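January 31, 2020
By Ignacio Benítez

4.2 Moisture loss in stacked boards

Sawn hardwood from the Namdale yard was stacked under cover in August and weighed every 5 days. Each stack held 200 boards — all from one felling — and 100 of them were tagged at the sawmill. Board density at intake was almost 700 kg per cubic metre. 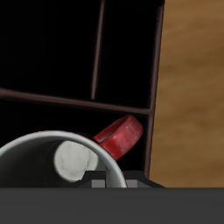

Figure 3. Rendered organiser with dividers.

Zullier objected that weight alone cannot separate drying from loss of bark and sawdust, and asked for oven-dried samples from each stack. These were cut from the board ends and are treated in section 4.3. The Mangundap stacks were left out, as their spacers differed in thickness.

Related items
Grading rules for export logs
Kiln schedules at Sketine
End sealing of sawn boards

Last updated: January 2020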